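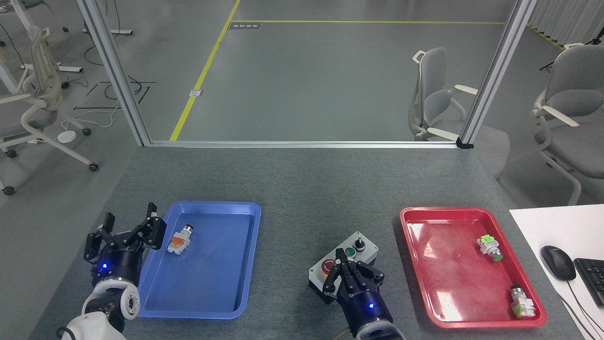
Minutes, No. 2, page 1

Bench cell meeting, December, started at 3:10 because the door code had changed again and half of us were standing in the hallway. I'm taking notes this time, so if they wander, you know who to complain to (Sveva Zuccaro). Siriporn Sukprasert ran the meeting. Notes from last time were accepted with one fix: it was the left wrist cable we talked about, and I wrote right. Sorry!

Gripper fingers. Siriporn has been through the black grippers on both arms and wants us on a real schedule. We settled on a wipe-down and a look at the finger joints every 500 cycles, and a proper strip and grease at 3000. The left hand gets opened all the way first, over by the blue tray, so you can get at the insides of the fingers. Please don't push them open by hand with the power on. I did this once in the fall and spent an afternoon re-homing the thing, so I speak from experience.

Control box. We went back and forth on this one for a good while. The right gripper has to hold the gray box from the front, and the box creeps on the carpet when the arm leans on it. Siriporn would like a bracket from Vumden. I'd like to try grippy tape first (cheaper, and I already have a roll in my drawer). We'll do tape, run 200 grips, mark the starting position with chalk and see how far it's gone. If it's moved at all, Siriporn gets her bracket and I stop talking about tape.

Trays. Red stays on the right and blue on the left, and the saved positions in Starka assume exactly that. Somebody swapped them before lunch one day and the arm went looking for a green-capped switch on the wrong side of the table! The red-capped one can go in the blue tray lying on its side, that's a start position we want to keep. Siriporn also wants less shine off the red tray, the overhead lights streak right across it. She's going to try turning off the row nearest the curtains before we spend anything on matte trays.

Wrist lights. Blue on both before you start a run, please look every time. I offered to put it on the startup sheet in big letters and everybody said yes a little too quickly.

Spares. The Kaushik order still hasn't shown up. We're down to one set of finger pads, so no heavy gripping tests until it does. I'll call Visato too and ask what they have on the shelf.

To do:
Sveva: tape under the box, the 200 grips, startup sheet, call Visato
Siriporn: lights, grease schedule on the wall, bracket price from Vumden just in case

We wrapped up at 4:05. Next one's in the same room, and I'll send the new door code beforehand.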